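Zimik Tabletop Manipulation Kit for Clubs and Classrooms

Overview | What's in the kit | Course units | Ordering

The Zimik kit is a set of objects, holders and lesson plans for student groups that already have a robot hand or arm and need something worthwhile to do with it. It was put together by Ruxandra Husar and Tudor Bogdan while they were running the Cetus student robotics club, and it is now packed and sold by Stovemik.

The kit does not include a robot. It works with two-finger grippers and with multi-finger hands, and most of the exercises can be done by hand first so that students understand the motion before they write any code.

What's in the kit

The full kit has 106 pieces. They are sorted into household objects, electrical parts and fitted blocks.

The household objects cover a spread of shapes and surfaces: plastic fruit, puzzle cubes, fabric items, bags and bins. Soft items are harder for most student teams than rigid ones, so the course leaves them for later.

The electrical parts are real components bought in bulk. They are for handling practice only and should not be used in working circuits after they have been through a few sessions. Switch panels come without wall boxes.

The fitted blocks and cylinders go with gray holders. A student team can use them for pick, place and insert tasks, starting with a wide clearance and moving to a closer fit. Replacement holders are sold separately, or you can print your own from the files supplied with the course.

Oval trays are included for sorting. They can be used as start points, end points or both, depending on the exercise.
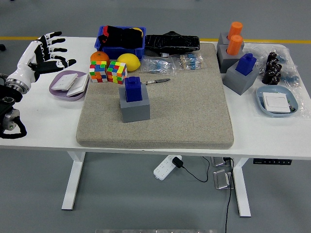
Five-fingered hand at a table set with blocks in holders, switch panels on oval trays, bagged resistors and puzzle cubes.

Work surface

Any flat table will do. We suggest a foam pad in the middle of the table. It cushions dropped parts, and it gives small tools a bit of grip so they do not skate away when a finger touches them. Use a pad with a plain or lightly speckled surface if your team is doing camera work. Strong patterns cause trouble for the simple color detection in the early lessons.

Leave the table edges clear where the arm comes in, and check that cables have enough slack for the full range of the wrist. The Cetus club tapes a paper outline on the table for each object so the layout can be reset between runs.

Course units

The course has 5 units. A club meeting once a week usually spends a month on each of the first 2 and less on the others.

Unit 1. Reach and grasp. Puzzle cubes and fruit.
Unit 2. Pick and place. Moving objects from tray to tray.
Unit 3. Insertion. Blocks and cylinders into holders.
Unit 4. Small parts. Capacitors, resistors in bags, hand tools.
Unit 5. Mixed table. Everything out at once, with a task card drawn at the start.

Unit 5 doubles as a club contest. Each team gets 3 attempts per card, and the score sheet gives points for a clean grasp, correct placement and leaving the other objects where they were. Score sheets and task cards are in the printed binder.

Software

Lesson code is written for Toma, the control package used by the club, and is plain Python. Groups using other software can follow the lesson notes, which describe each motion in words before showing the code. Toma runs on an ordinary laptop – no graphics card is needed for Units 1 through 4.

Safety notes for instructors

Small parts are not suitable for young children. Keep hands off the table while the arm is powered, and keep one student at the stop button during every run. Capacitors are supplied discharged and should stay that way.

Ordering

Kits ship in a single carton with the binder and a parts list. School purchase orders are accepted. Orders for the fall term should be placed by April if you want the holders in a color other than gray. Refill packs for the electrical parts are kept in stock year-round.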